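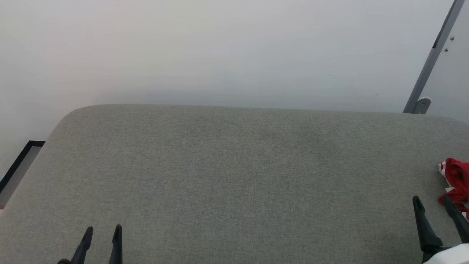
Valdemar Østergaard wants it in the notebook that he still folds faster than the robot does, and that if we're going to put it on the morning shift somebody had better tell the morning shift first. Fair enough, Valdemar, it's in!

March 20, 2025, folding bench, Skanum side

Long talk over coffee about what he said, so this entry is more about us than about the arms. Norbert thinks the faster-or-slower question is the wrong one to start with. The cell doesn't have to beat anybody, it has to keep going through the dull stretch after lunch when we're all over at the Virág orders. I mostly agree with him, but I also see why it stings (I've folded at that bench for seven years and I had a whole system with my thumbs).

What's changed so far, as far as I can tell: less folding, a lot more feeding and checking. Miklós says his shoulders are better than they were in February. Orsolya says hers are the same but she's bored, and she misses talking across the bench, because now you end up standing on one side of it watching black fingers. I hadn't thought about the talking at all. We should try moving the checking table so it faces the bench again.

Practical stuff:

Ran 60 pieces before the break, all small cloths, one at a time. Three went to hand folding. I didn't write down which ones, sorry, will do next time.

Gray cover stays on the padded top. Dark cloths are hard for me to see on it from the desk but the red and white ones are easy, even bunched up way over by the right gripper. If anyone wants to try the lighter cover, ask me before you swap it, we'd have to redo the setup and I'd like to be there.

Crumpled starts are still where the time goes. The two grippers do fine once there's a corner to hold, finding the corner is the slow bit. Ottó wants to flatten everything by hand before it goes down. Sure, it would look great on the numbers, but then one of us is a full-time flattener and I can't see who'd want that job. Me neither!

The Uvix sheet asks for "operator interventions" and we're all filling it in differently. I count a nudge. Norbert doesn't. Can we please agree on one way before the Butano batch comes in, it's almost 200 pieces and I don't want to argue about nudges for all of them.

Still to do: Orsolya to draw up a rota where nobody does checking two stints in a row. Valdemar to show Miklós the hand fold for the odd sizes, slowly this time. I'm moving the table.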